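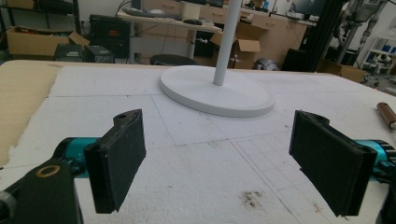

Weiße Auflage mit Bleistiftlinien, darauf der Fuß eines Ständers.

Arbeitsauflagen aus Schaum: Raster, Ränder, Austausch
Werkstattgespräch mit Danjuma Jibrin, 28. Juli 2024

Danjuma Jibrin richtet bei Kastell Arbeitstische für den Modellbau und für kleine Zuschnittarbeiten ein. Über Tischgestelle spricht er ungern. „Das Gestell muss stehen, mehr ist dazu nicht zu sagen“, meint er. Ihn beschäftigt, was auf dem Tisch liegt: eine weiße Auflage, auf die von Hand mit Bleistift vorgezeichnet wird und die irgendwann in den Abfall geht.

Er verwendet Schaumplatten in 24 mm Stärke. Dünnere hat er ausprobiert und wieder abbestellt. „Bei der dünnen Ware drückt jede Unebenheit des Tisches durch. Man zieht eine Linie, und der Stift läuft über eine Schraube, die unter der Platte sitzt.“ Dickere Platten liegen zwar ruhiger, verändern aber die Arbeitshöhe so weit, dass die Stühle nachgestellt werden müssen.

Verklebt wird bei ihm nichts. Die Auflage liegt lose auf dem Holz und wird am hinteren Rand an eine Leiste geschoben. Doppelseitiges Klebeband lehnt Jibrin ab. Beim Abziehen bleibe Schaum auf dem Holz zurück, und die nächste Platte liege dann nicht mehr plan. „Ich habe in Brorncombe einen Tisch gesehen, da klebten drei Generationen übereinander. Den konnte man nur noch abschleifen.“

Zum Anzeichnen dient ein mittelweicher Bleistift. Faserschreiber schlagen nach seiner Erfahrung in den Schaum ein und verlaufen, Kugelschreiber reißen die Oberfläche auf. Zuerst kommen die großen Rechtecke, die die Stellflächen begrenzen, danach das feinere Raster. Die Teilung beträgt 32 mm, übernommen aus dem Möbelbau. „Das hat keinen tieferen Grund. Die Anschläge waren da, also haben wir sie benutzt.“ Diagonalen zeichnet er sparsam und nur dort, wo eine Mitte gefunden werden muss.

Wie genau ist so ein Raster? Jibrin winkt ab. Auf Schaum sei ein Strich nie schärfer als die Struktur darunter. Bei rauer Ware rechnet er mit einer Abweichung von 2 mm über die ganze Tischlänge und hält das für ausreichend. Wer genauer arbeiten wolle, müsse auf eine harte Platte wechseln und dort auf die Nachgiebigkeit verzichten, die beim Einstechen und beim Ablegen von Werkzeug nützlich sei.

Länger spricht er über Ständer. Ein runder, flacher Fuß mit senkrechtem Rohr lässt sich auf einer weichen Auflage gut verschieben, hinterlässt aber nach einiger Zeit einen Abdruck. Jibrin umfährt den Fuß mit dem Stift, bevor er ihn versetzt, und findet so die alte Position wieder. Einen schwereren Fuß würde er nicht nehmen. Der Schaum setze sich darunter, und das Rohr stehe nach einigen Wochen schief. Geprüft wird mit der kleinen Wasserwaage am Rohr, nicht auf der Fußplatte.

Schwachstelle jeder Auflage ist der Rand. Wo eine Kante gerissen statt geschnitten wurde, krümelt sie weiter, und die Krümel wandern auf die Arbeitsfläche. Sein Vorgehen: Klinge mit langer Schneide, Stahllineal, zwei flache Züge, kein Druck. Einfassungen aus Gewebeband hat er im Dezember an mehreren Tischen getestet. Sie hielten, störten aber beim Anlegen des Lineals. „Seitdem schneide ich nach, wenn es mir zu viel wird, und der Tisch schaut an der Seite eben ein Stück heraus.“

Flecken radiert er nicht weg und wischt sie auch nicht feucht ab. Feuchtigkeit löse den Graphit und verteile ihn in der Fläche. Bei trockenem Schmutz genügt ihm ein weicher Pinsel. Alles andere bleibt, bis die Platte getauscht wird. 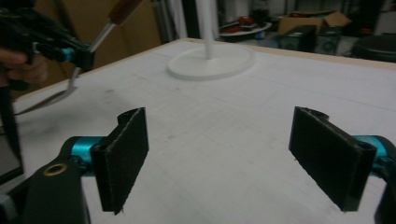
Bláthnaid Ó Ceallaigh hält dagegen, man tausche in den meisten Werkstätten viel zu früh. Ein grauer Schleier auf der Platte sei kein Mangel, solange sich die Hilfslinien noch lesen ließen, und wer ohnehin neu anzeichnen müsse, könne die Auflage zunächst wenden. Die Rückseite werde fast überall vergessen.

Jibrin gibt ihr teilweise recht. Gewendet habe er früher auch, bei beidseitig gleicher Oberfläche sei das vertretbar. Die Ware von Zidolel, die er zurzeit verarbeitet, hat allerdings eine glattere und eine offenere Seite, und auf der offenen halte der Strich schlecht. Bei den Platten von Wragg sei der Unterschied geringer. Dort wende er einmal und führe über die Laufzeit Buch. Die am längsten genutzte Platte lag 119 Tage.

Für Werkzeug mit langer Spitze, etwa Zangen, empfiehlt er eine feste Ablage neben der Auflage. Eine Spitze, die im Schaum steckt, hinterlässt ein Loch, und an diesem Loch bleibt später der Bleistift hängen. „Das ist eine Frage der Gewohnheit. Man legt ab, wo Platz ist.“ Eine Ablageschale mit Filzboden hat er an zwei Tischen montiert, rechts hinten, in Griffweite. Die übrigen Tische sollen sie bekommen, sobald die Halter geliefert sind.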